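Ticket 2640 – Kitchen cell (simulated), arm setup and camera views
Opened by: Daryna Tkachenko
Assigned to: Pylyp Semeniuk
Project: Gultex
Status: Open, two items left

Daryna Tkachenko, 9:10 am
Picking this up after the scene update, and I have to say the new kitchen is a joy to work in! The problem: replays on the Nostitz build stop early with a reach fault, and the wrist view looks tilted when the arm is parked near the cabinets. I logged 37 stops overnight. Fault code is 151 nearly every time. Wrist view from one of the stops:

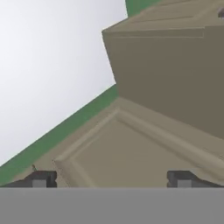

Wrist view, both fingers up against the base of the cabinet.

Pylyp Semeniuk, 9:45 am
Great catch, thanks for including the view. I compared the camera mount with the old config and the offset is the same, so the tilt comes from the wrist pose. The gripper body sits level along the bottom, just as it should. What I don't like is how close the fingers are to the cabinet. Could you replay the microwave approach with the fingers open and send me the outside view? Leave the speed where it is.

Daryna Tkachenko, 10:30 am
Done, and no fault this time – very promising. Paused it with the gripper in front of the appliance. 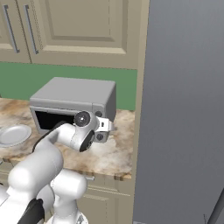
Microwave approach, outside view. Fingers open, nothing in the gripper.

The forearm passes pretty close to the plate on the counter. I'd love to keep the plate there, it makes a nice check on clearance.

Pylyp Semeniuk, 11:05 am
Keep the plate! I found something in the joint limits, too. The wrist limit was copied from the Domański cell, where the arm stands farther back. I put our own value in and raised the planner timeout to 2000 ms. Please pull the config and go through these in order:

1. Reload the scene and home the arm. Check that the log shows the new wrist limit before you move anything.

2. Run the mug pose from above and look at the wrist view. You want the mug between the two fingers, with both light gray pads in sight.
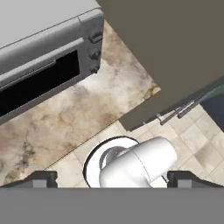 3. Run the toaster oven approach at normal speed. Watch the outside view as the hand comes to the lower front, and pause there.

4. Save the log under this ticket, even if it's clean.

Daryna Tkachenko, 2:20 pm
All four done. The mug pose lines up beautifully, and I had no stops on the toaster oven approach. Pause from step 3:
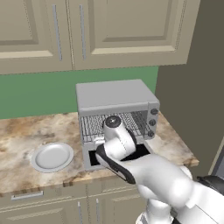
Toaster oven, gripper at the lower front opening.

I'm thrilled with how smooth the wrist is now. One small thing – the log prints the old limit once at startup and then the new one.

Pylyp Semeniuk, 2:50 pm
Lovely work. The double print is a leftover default that loads before our file does. I'll take it out tonight. Still open: the overnight replay on the new config (Daryna) and the startup default (me). If code 151 comes back, attach the joint log and set the ticket to urgent.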